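Kiprono Urio does most of his teaching in bedrooms. He is paid by the session to fold, pair, turn and stack laundry with a gripper held in one hand, and a camera on the tool records what the fingers see. The recordings go to Plodport, which uses them to train a two-armed machine it calls Clokum.

Plodport used to collect its examples by remote control. An operator sat in the workshop with a lever in each hand and drove the arms through the job. Gitau Owino, who ran those sessions, says a good operator needed 59 seconds to fold a hand towel. With the hand tool the same towel takes a few seconds, and the arms can stay in the workshop. 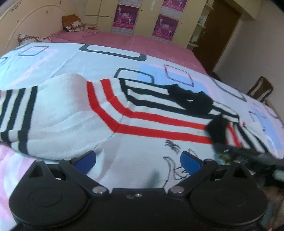 Socks are the hardest item on Urio's list. They are soft and small, and they seldom lie the same way twice. A long knitted one with red and black stripes, spread across a printed quilt, gives the software two patterns to sort out before it can find an edge to pinch. The ribbed cuff is the part Urio likes to go for. A bunched toe is harder, and he slows down for it, closing the fingers a little at a time.

"If I rush, the robot learns to rush," he says.

He records in real homes and leaves the bedding as he finds it. Owino wants that variety. An early version of Clokum was trained on 500 folds, all made on one gray table, and it did poorly on anything with a print. The current set has 1,385 folds from different rooms.

Not every recording is kept. Owino throws out the ones where a hand blocks the view or the tool moves too fast to follow. Fumbles stay in if Urio recovers from them, so the machine has some record of a second try.

Remote control still has a place. When Clokum gets stuck in testing, Owino takes the levers and works it free, and those corrections go into the next round of training. The next round starts in December, with fitted sheets.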